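How I set up Lalar on my old Android phone

My phone is getting on a bit, and the home screen that came with it had turned into a right mess. I'd got four pages of icons, two clocks and a search bar I never asked for. Zahira Liew kept telling me to try Lalar, so one evening in August I sat down with a cup of tea and gave it a go. It took me longer than it should have, mainly because I did things in the wrong order, so this is the order I'd do it in now.

Before you install anything, take screenshots of every page of your current home screen. You'll want them later when you're trying to remember where you kept the bus app! Then install Lalar and open it once. It'll ask to be your default home app. Say "Just once" for now, so you can have a poke about first.

When you're happy, go to Settings, then Apps, then Default apps, then Home app, and pick Lalar. On some phones it's tucked away under Advanced (mine was, and I went round in circles looking for it). Press the home button and you should land on a nearly blank screen with a dock at the bottom.
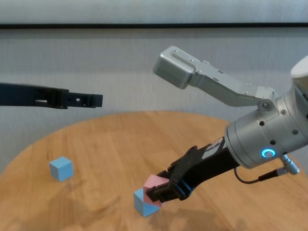 Next, sort out the grid. Long-press any blank bit of the screen, tap Layout, and you'll see sliders for rows and columns. I went for 5 across and 6 down, which leaves the labels big enough to read without my glasses. If your labels get chopped short, drop a column or make the text one size smaller.

Now for icons. I use the Fituvach pack, which has over 3,000 of them, and it still missed my bank. To fix a single icon, long-press it, tap Edit, then tap the little picture and choose another from the list. Don't change them all by hand like I did the first time, just set the pack under Look and then tidy up the stragglers.

Gestures are my favourite part. Mine are:

Swipe down: notifications
Swipe up: all apps
Double tap: lock the screen

If double tap does nothing, Lalar will need the accessibility permission switched on.

Last job, go to Backup and save your layout somewhere off the phone. I skipped this, pressed Reset by mistake and had to do 14 folders all over again. And if you fancy going back to your old launcher, just change the Home app setting again and your old pages should still be there.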